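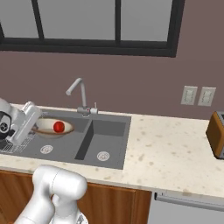 Kitchen faucet: weak flow, but only on hot side

Posted by Peadar Foley in Plumbing and Water

Hello all. I rent a flat in Buckley and since December the hot water in my kitchen comes very weak. The cold water is normal. In the bathroom both hot and cold are strong, so I think the boiler is not guilty. The faucet is the single lever type. I already unscrewed the small filter at the end of the spout and left it in vinegar for 15 minutes, but I see no difference. My landlord says a new faucet costs 300 and he would like me to try other things first. What should I check next? I have basic tools and I am not afraid of work, only of flooding the neighbor.

4 replies, 2 hidden

Deirdre Mulligan
The filter at the spout is shared by hot and cold, so it cannot be the reason when only one side is weak. Please look under the sink first. There should be two small shutoff valves on the wall, and the hot one is maybe not fully open. Turn it counterclockwise until it stops, then back a quarter turn.

If it was open already, close it, open the faucet to release the pressure, and put a bucket under. Disconnect the hot hose from the faucet side, hold the end in the bucket and open the valve slowly. Strong flow means the problem is in the cartridge of the faucet. Weak flow means the valve or the hose. In my house it was the hose, it had a sharp bend behind the trash can. Take the old part with you to the shop, the sizes are not all the same.

Sinerby
had same thing, cartridge full of white stones. changed it, ok now. dont forget close the water before!!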